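Section 4. Setting Up a Fruit-to-Plate Session
Trasside Student Robotics Club, Gripper Project Handbook

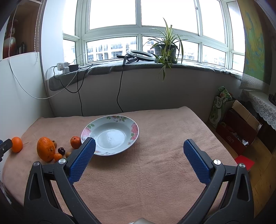
Read this section before you take the gripper home. Most bad recordings we get were bad before the first grasp, and no amount of sorting afterward has fixed them, whatever the Sinaga forum claims.

The kit sheet promises a session "in minutes." Plan on 30 the first time. Hakim Hutapea timed the new members last term and only one of them beat that, and she had skipped step 3.

4.1 Preparing the surface

1. Pick a low table or a bed you can reach from one side without leaning. If your shoulder gets tired, your recordings will show it.

2. Cover the surface with a plain blanket. Fleece is fine. The older handbook said fleece improves grasping. We have seen no evidence of this. It does stop round fruit from rolling quite so far.

3. Pull the blanket flat and tuck in the edges. Folds catch the finger pads.

4. Put the plate down where both jaws can reach past its rim. Any shallow plate will do. A glossy one will pick up light from a window, and people argue about whether that matters. Kamarul Yeoh thinks it does. Leave it in and write it in the log.

5. Place the fruit to one side of the plate. Use mixed sizes, from a large orange down to a cherry. A set of matching tangerines makes for a high success rate and teaches us very little.

Caution: Do not use the ceramic plate over a bare floor. Ullovora lost 2 plates that way and billed us for both.

4.2 Checking the gripper

1. Open the jaws all the way. Both sides should travel the same distance. If one lags, stop and go to Section 7.

2. Look at the pivot bolts on each linkage. Finger-tight is not tight. Use the driver in the kit.

3. Press each blue pad with your thumb. It should not slide on its tip. Replacement pads are listed as part 251. The list says they last a full season, and ours have never come close.

4. Close the jaws on a piece of fruit you don't mind bruising, hold, and release. Repeat with a small one.

Note: The Lillow app shows a green "ready" mark at this point. The mark means the app has found the gripper. It does not mean the gripper works. Do step 4 anyway.

4.3 Recording

1. Start with the jaws open above the blanket and hold still for a slow breath.

2. Move to one fruit. Grasp it, lift it clear of the rim, and lower it onto the plate. Do not drop it from a height to save time.

3. If you miss, keep recording and try again. Misses are useful. Deleted misses are how last year's team reported 70 percent success and then could not repeat it at the demo.

4. Return to the start position before you stop.

5. Move the fruit to new spots before the next run. Moving it a finger's width does not count as a new spot.

Caution: Small nuts and cherries can jam between the pad and the arm. Release the trigger before reaching in with your other hand.

Handbook text last revised February 6, 2021. Send corrections to Kamarul, with a recording attached if you want to be believed.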